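Tuesday, Ristham bench notes

Hand-held gripper demos again, wiping and picking on the white surface, and what a good morning! Got to 100 clean takes before lunch. My wrist has finally learned to slow down for the last bit of the approach — the traces look so much smoother than in September. Starting every take with the fingers wide open now, no exceptions.
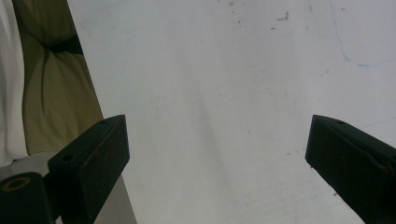 Colm Breathnach reckons we should vary the start height more, or the policy will only ever learn my one favourite swoop. Fair point, and easy to try. Did 4 takes from up high straight away and they felt great, if a bit wobbly at the turn.

To do: replay take 509 (lovely slow close, want it as the reference), bin the 3 where I let go too early, ask Samah if Drindus can load the new batch tonight. Can't wait to see it run on the arm!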